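Bavodstead Allotment and Water Users' Association
Minutes of the general meeting held on 15 February 2018 in the Gurnmont Road hall

Present: the chair, the secretary, the site representatives for Upper and Lower Bavodstead, and plot holders as signed in the attendance book. Apologies were received from the representative for the Gumitz Lane site.

1. Minutes of the previous meeting
The minutes of the November meeting were agreed as a correct record, with one amendment. Under item 4, "stopcock" should read "pressure valve". The chair signed the amended copy.

2. Matters arising
The broken hinge on the Lower site gate has been replaced. The padlock code was changed on the same day and plot holders were told by letter. Two letters came back undelivered. The secretary asked members to check that the address held for them is current.

The request to the parish for a dropped kerb at the Gumitz Lane entrance has not been answered. The secretary will write again.

3. Water supply
The secretary reported on the supply to the Upper site. The main from the road to the first standpipe was pressure tested in January and held. The branch from the first standpipe to the tanks along the hedge did not hold. The contractor, Mamani, traced the loss to a joint near plot 9 and advised that the older pipe on either side is thin walled and lies too shallow for frost.

Options put to the meeting:
(a) Repair the joint only.
(b) Replace the branch between standpipes 2 and 3 in blue polyethylene pipe, laid at the proper depth.
(c) Replace the whole branch as far as the far tank.

A member asked whether option (b) would leave a weak point where new pipe meets old. The secretary replied that the contractor would fit a reducing coupler with an isolating valve at that point, so that the remaining length could be shut off without draining the tanks nearer the road. Another member asked for the valve box to be set flush with the path, as the present one catches barrow wheels.

Option (b) was proposed, seconded and carried with one against. The work is to be finished before the water is turned back on. The supply will stay off at the road until then.

4. Tanks and dipping
Members were reminded that hoses may not be left running into tanks unattended. Ball valves on the Lower site tanks have been adjusted. The tank next to the compost bays has a split rim and will be turned round so that the overflow faces the ditch.

It was agreed that watering cans only are to be used from the hedge tanks. Syphoning was discussed and is not permitted.

5. Rents and charges
The rent will be held at its present level. The water charge will rise by £3 per full plot and by £2 per half plot from the next renewal. A member asked for the water charge to be shown on a separate line of the invoice. Agreed.

The association has 143 plots on its register across all sites. Renewal forms will go out with the next newsletter, and any plot not renewed by the closing date will be offered to the waiting list.

6. Plot inspections
Inspections will follow the same pattern as last year. Representatives will record cultivation, paths and structures on the revised form. A plot holder who receives a first notice will have one month to reply before a second is sent.

There was discussion of whether ground covered with sheeting counts as cultivated. The meeting took the view that it does for one season, provided the edges are pinned down and the paths kept clear. Carpet is not to be used.

7. Any other business
The seed order from Gurnmont has arrived and can be collected from the hall store. Onion sets were short and the difference will be credited.

A member raised bonfire smoke on the Lower site. The existing rule stands: no fires before dusk, and none when the wind is towards the houses.

8. Next meeting
The date will be posted on the site noticeboards once the hall booking is confirmed. Items for the agenda should reach the secretary in writing two weeks beforehand.
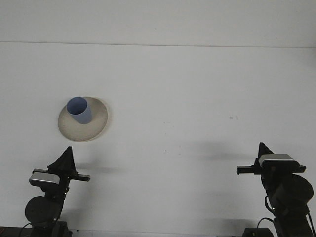 Copies of these minutes are kept in the hall store and can be had from the secretary on request. Corrections should be sent in before the next meeting.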